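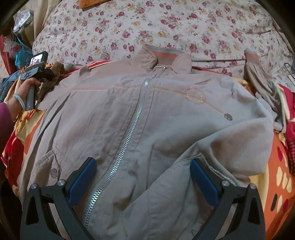

Figure 11-1. Trial garment laid face-up, front zipper between the finger pads.

11. Comparing Finger Pads on Soft Garments

11.1 Purpose

This section describes the comparison trial for the Avora hand-held gripper when it is used with clothing. The trial compares two sets of finger pads, the Karkico standard pad and the Helau ribbed pad, on the same garments and under the same conditions. The results are used to select a pad before the gripper is mounted on an arm. Operators should have completed the camera check in Section 9 and the jaw alignment in Section 10.

11.2 Before You Start

The trial is carried out on an ordinary bed with its usual covers. A bare test table gives cleaner video but does not represent the surfaces on which the arm will later work. Patterned covers are acceptable and need not be replaced with plain ones.

1. Fit one set of pads. Both fingers must carry the same type.

2. Tighten the pad screws by hand until they stop, then a quarter turn more.

Caution: Do not use a power driver. The fingers are plastic and the screw seats may crack.

3. Close the jaws fully and confirm that the pads meet along their whole length. Open them again to 75 mm.

4. Connect the cable to the Gaber controller. Route it to the side of the work area away from your dominant hand.

5. Lay the jacket on the bed with the front facing up and the zipper closed. Small creases may be left in place. Do not iron the garment between runs.

6. Start recording and wait for the steady tone – the controller needs a few seconds to match the camera and the jaw readings.

11.3 Single-Gripper Trial

1. Bring the gripper in from the hem side, with both finger pads in view of the camera.

2. Hold the open jaws above the lower front of the jacket for two seconds. This pause marks the beginning of the run in the log.

3. Lower the gripper until both pads touch the fabric. Stop as soon as the cloth begins to dent.

4. Close the jaws slowly and lift by the width of one hand. Count to three, lower the garment, and open the jaws.

5. Repeat at the zipper, at a snap button, and at a ribbed cuff. Record a slip whenever the fabric leaves the pads before the count is complete.

Note: Metal parts give a higher force reading than cloth. A reading above 108 on the Gaber scale at the zipper is normal and should be logged without comment. The same reading on plain fabric means that the jaws have closed on the bedding as well, and the run must be repeated.

6. Before each new run, spread the jacket again and return the open gripper to its place over the hem. Sleeves may lie folded or extended, but their position should be entered on the run sheet. 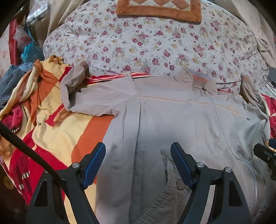
11.4 Two-Gripper Trial

Elastic waistbands are difficult to test with one gripper, as the fabric gathers toward the point of contact. A second gripper is therefore used to hold one end.

1. Lay out the gray garment with the waistband toward the top of the work area.

2. Take the end of the waistband with the second gripper. Keep the hand on its handle and do not pull.

3. Position the first gripper, jaws open, over the middle of the garment. The two tools must not touch.

4. Close the first gripper on the fabric and lift as in 11.3. The second gripper stays where it is until the count is complete.

Caution: Keep loose sleeves and bracelets clear of the jaws of both tools.

5. Change the pads on the first gripper only, and repeat. The second gripper keeps the standard pads for the whole trial, so that the hold on the waistband does not vary from one set of runs to the next.

In the April comparison, almost 100 runs were logged in this arrangement. The ribbed pad slipped less often on the gathered fabric, while the standard pad let go of the cloth more cleanly when the jaws opened.
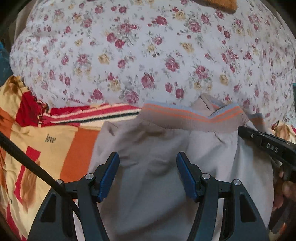
Meriem Bouazza asks that clean release be given the same weight as slip when a pad is chosen. In her view, a pad that holds well but drags the garment as it opens will cost more time on the arm than one that misses an occasional lift. She also recommends wiping the ribbed pads after every garment – lint collects between the ridges and changes the grip. Both points have been added to the run sheet, and release is now scored separately at the end of each run.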